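The laundry on the corner of Jommont Street opens at six in the morning, and by half past the owner is usually at the back sink with a shirt in her hands. She has run the place for 26 years. Before that she worked in the linen room of a hotel, where she learned most of what she knows about stains.

The business does regular wash and fold, some alterations, and a steady trade in items people have given up on. Tablecloths come in after the holidays, christening gowns come in from attics, and work uniforms come in all year. She asked that the article use the name of the shop, Inskip Laundry, and leave hers out.

"Customers know the shop," she said. "They call me Inskip half the time anyway. It was the name over the door when I bought it."

She said the most common mistake is heat. A person spills something, rinses it, throws the item in the washer and then the dryer without looking at it again. The dryer sets whatever is left.

"I ask one question at the counter, and it's whether it has been through the dryer," she said. "If they say no, I'm pretty relaxed. If they say yes, I tell them I'll try. I don't promise anything. If they say they don't remember, it's been through the dryer."

The second mistake is rubbing. Rubbing spreads the stain and roughs up the fibers, and on a dark cotton it can leave a pale patch that no washing will fix. She tells people to press down with something absorbent and lift, then move to a clean part and press again. Plain white paper or an old cotton rag works. Printed napkins can leave their own color behind.

"It's slow and people don't like slow," she said. "They scrub for a minute and they feel like they did something. Then I get a shirt with a hole worn in it and the coffee is still there." 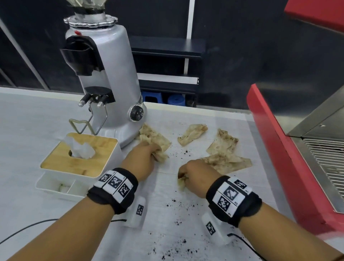 Blotting leaves used scraps scattered around. Throw them out as you go.

Coffee and tea are easy if they are fresh, she said. Cool water from the back of the cloth, a little dish soap, more cool water. Milk in the coffee makes it harder and she gives those an extra soak. Blood gets cold water only. Grease gets dish soap put on dry, before any water touches it, and is left to sit while she does something else.

Red wine is the one people call about. She has heard every home cure and has tried most of them.

"Salt does a little if you catch it right away," she said. "White wine on top of red wine is a waste of white wine. Club soda is water. Use water."

She keeps few products. There is a plain liquid detergent, a powdered oxygen bleach, white vinegar, rubbing alcohol for ink, and a bar of laundry soap she buys by the case. A salesman once left her a box of a spot remover called Disudness and she used it for one winter. It worked on collars, she said, and it smelled so strong that she stopped.

She does not use chlorine bleach on customers' clothes unless they ask for it and sign the ticket. It turns some whites yellow, especially blends, and it weakens cotton over time. The hotel used a lot of it.

"We'd lose a sheet to it every few months, and the sheets were good sheets," she said. "They just got thin. You'd put your foot through."

Her busiest month is December. Last year she took in 74 tablecloths between the first of the month and New Year's Eve, a number she knows because each one is ticketed by hand in a ledger. Candle wax was on a lot of them. For wax she puts the cloth in the freezer for an hour, cracks off what will come off with the back of a butter knife, then irons the rest out through brown paper. Colored wax may leave dye, and that is a separate job.

The oldest piece she has worked on was a lace-edged runner that came from a family in Broleritz, the town up the river. It had gone brown along the folds. She soaked it in a flat tub, changed the water twice a day, and kept at it for nine days. She charged $40.

"That was a bad price," she said. "I didn't know it would be nine days. But I'd said forty on the phone so it was forty."

The folds came up lighter but are still there if you know where to look. The family was pleased with it. She was less pleased, and she said she would use cooler water if she had it to do again.

Asked what she turns away, she listed leather, anything with glued beads, and wedding dresses that have already been to another cleaner. She will also send back a piece if the cloth itself is failing. She holds it up to the window to check. If light comes through unevenly, she explains the risk to the owner and lets them decide.

She has had two helpers over the years and works alone now, with a part-time driver for pickups. The washers were replaced four years ago. The sink is the original one, deep and chipped along the front, and she has turned down offers to replace it with steel.

Her advice for people at home is short. Look at the care label. Test on an inside seam. Treat one stain at a time, and hang the item up to dry so you can check it before it goes anywhere near a dryer.

"And tell me what it is," she said. "People are embarrassed. They write 'food' on the ticket. I need to know if it's mustard."

Inskip Laundry is at 402 Jommont Street and is closed on Sundays.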